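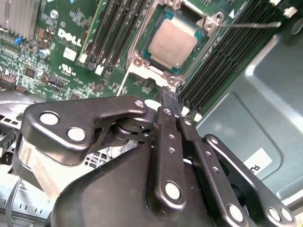
Geöffnetes Gehäuse mit grüner Dell-Hauptplatine, Halle 2.

Besuchsbericht Werk Kotian, Tag der offenen Tür am 5.5.18

Der Betreiber Drarnov bereitet am Standort Kotian gebrauchte Bürorechner und Server auf. Zum Tag der offenen Tür waren Annahme, Prüffeld und Lager zugänglich, die Datenlöschung nur hinter Glas. Die Führung übernahm Deepika Chowdary, die im Werk die Prüfplanung verantwortet. Unsere Gruppe startete mit Verspätung, weil der Parkplatz an der Ostseite gesperrt war und die Ausschilderung zum Ersatzparkplatz fehlte.

Annahme
Die Ware kommt auf Europaletten an, überwiegend aus Leasingrückläufern. Jedes Gerät erhält beim Abladen ein Etikett mit laufender Nummer, unter der es bis zum Versand geführt wird. Die Seriennummer des Herstellers wird zusätzlich erfasst, dient aber nur dem Abgleich mit der Lieferliste. Weichen Liste und Palette voneinander ab, bleibt die gesamte Lieferung gesperrt. Am Vortag waren 249 Geräte angemeldet und 218 eingetroffen; die betreffenden Paletten standen noch mit rotem Band im Wareneingang.

Datenlöschung
Datenträger werden ausgebaut und in Einschüben von Utside gelöscht. Die Software erzeugt pro Laufwerk ein Protokoll, das der Kunde als PDF erhält. Laufwerke mit Lesefehlern gehen ohne zweiten Versuch in den Schredder. Auf die Frage nach Halbleiterlaufwerken verwies Frau Chowdary auf das herstellereigene Löschkommando, ergänzt durch eine Stichprobe. Den Umfang der Stichprobe nannte sie nicht.

Prüffeld
Geprüft wird in fester Reihenfolge: Sichtkontrolle der Platine, Netzteil unter Last, Arbeitsspeicher, Schnittstellen. Das Feld hat 26 Plätze, jeder mit eigener Absaugung und ableitfähiger Matte. Der Speichertest läuft über Nacht. Kondensatoren werden nur bei Servern getauscht, bei Bürorechnern wird die Platine komplett ersetzt — nach Angabe des Werks eine reine Kostenfrage. Die Lautstärke im Prüffeld war höher als erwartet, eine Unterhaltung war neben den Lasttests kaum möglich.

Lager und Versand
Das Ersatzteillager wird mit Clusine verwaltet, einer Eigenentwicklung. Teile liegen chaotisch, also ohne festen Platz, und werden über den Regalcode gefunden. Vorgehalten werden vor allem Netzteile, Lüfter und Kühlkörper. Die Mindestmenge für Firmenkunden liegt bei 200 Geräten, Einzelverkauf findet nur über Händler statt. Eine zweite Verpackungslinie soll im August in Betrieb gehen, die Fundamente waren bereits gegossen.

Anmerkungen
Die Führung war fachlich dicht, für Besucher ohne Vorkenntnisse vermutlich zu schnell. Unterlagen zum Mitnehmen gab es nur zur Löschung, nicht zum Prüffeld. Offen blieb, wie mit Firmware-Kennwörtern verfahren wird, die der Vorbesitzer nicht mitteilt. Frau Chowdary hat eine schriftliche Antwort zugesagt, sie wird hier nachgetragen.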